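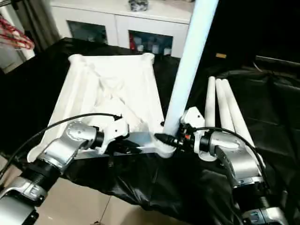
Both arms on the tray, with the cloth inside. November open day at Allia.

Filed under: Days Out, Robots & Gadgets

I'd been bugging Luuk Vermeulen for ages to come along to one of these, and he finally caved, so off we went to the Allia open day (2 hours on the train, and he complained through most of it). We got there right at 10 and there was already a line for coffee!

The two-arm demo was my favorite by a mile. I figured they'd be stacking boxes, but they were working with a crumpled white cloth in a tray, and I could have stood there all afternoon. Ansel Ostrowski runs that bench and he was great with questions, even mine. I asked why cloth, and he said a box has the same shape every time you look at it and a towel never does. Fair enough! He calls the setup Wenda and wouldn't tell us where the name comes from.

Upstairs was a talk on sorting parcels, a bit dry for me, though Luuk took 6 pages of notes. I wandered off and bought a raffle ticket instead, number 3289, and won a Van Beek tote bag.

Parking is tight if you drive, and the sandwiches were gone by noon, so bring your own. Luuk wants to go to the Itura one in spring and has already looked up the trains.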